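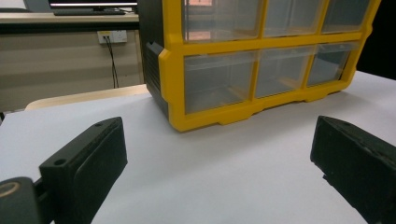 Diary / Politics, mostly

Jan 23, 2020

Went to the public meeting at Indness last night and I'm still wound up, so you're getting this before breakfast. It was supposed to be a calm evening about the school curriculum and whether the district should adopt the new civics course. Calm! Edvin Lie got up in the first ten minutes and called the whole thing propaganda, and then Agnes Moen called him a dinosaur, and after that you couldn't hear much of anything.

I read the course outline beforehand (all 81 pages, with a lot of tea) and I don't think it's propaganda. I also don't think it's very good. There are 3 pages on how a town budget gets passed and then a giant chapter on "being an engaged voice," where kids write a letter to somebody in power. Fine, great, but what are they going to put in the letter if they don't know who sets the property tax?

I tried to say this at the microphone and got a bit lost in the middle. Oda told me afterward it made sense. She's kind.

What bothers me is how fast everybody picks a team now. I grew up with a grandfather who voted one way and a grandmother who voted the other, and they yelled at the radio together every evening and then did the dishes. Last night I said one mild thing against the course and a man I've known for years asked me who I'd been listening to. Nobody, Ruairi! I read the thing!

Over 60 people came, so at least folks care. The petition against the course has 548 names on it, and Wenche Lundgren read that number out twice — I guess in case we missed it. The board pushed the vote back again. They did that in September too, so I'm not holding my breath.

I want to write to them properly this weekend, one page, with the budget part first. Maybe I'll ask Oda to read it over before I send it. Also need to return her folding chair, which is still in my trunk.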